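12 min read · 17 shares · 2 comments

4.2 Stalled episodes in the utensil transfer task

The transfer task asks the arm to move a spoon and a fork from a plate to a tray on the same counter. We ran 700 episodes in August on the Cerano controller. An episode was logged as stalled when the planner accepted a goal but issued no motion command for 30 seconds. Stalls were rare in the first half of the campaign and common in the second, and the watchdog did not catch them. It monitored joint torque and link contact only, and an arm parked outside the workspace satisfies both checks indefinitely.
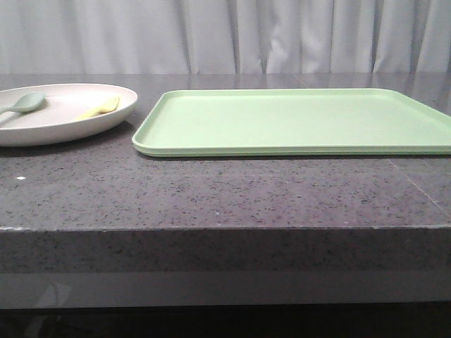
Figure 6. Counter, plate and tray as seen from the fixed camera. The arm is outside the field of view.

Logs from the stalled episodes share one pattern. The Drisico segmentation module returned a valid mask for each utensil, but the grasp scorer rejected every candidate on the fork. Pale plastic on an off-white plate gives little contrast, and the depth estimate along the handle merged with the plate surface. With no candidate above threshold, the scorer returned an empty list. The planner treated the empty list as a pending result and waited. No error was raised, and the episode timer had been disabled in an earlier debugging session.

Lowering the score threshold removed the stalls but introduced a worse fault. In 17 episodes the gripper closed on the plate rim and dragged the plate toward the tray. Unai Villanueva stopped two of these with the emergency switch. We restored the original threshold the same afternoon and discarded the affected data.
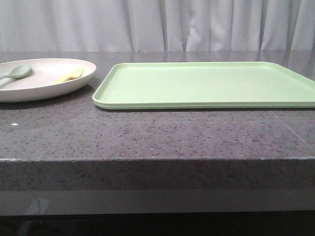

The safety question is what the arm does when a stall clears by itself. Small changes in lighting could push one candidate over the threshold after a long wait, and motion then began without warning. Ismael Rocha was reaching for the tray on one such occasion; he was not touched. The procedure now requires the drives to be disabled before anyone enters the workspace, whatever the planner reports. An empty candidate list is handled as a failure, and the episode ends.

We use cookies to improve your reading experience. Accept | Manage settings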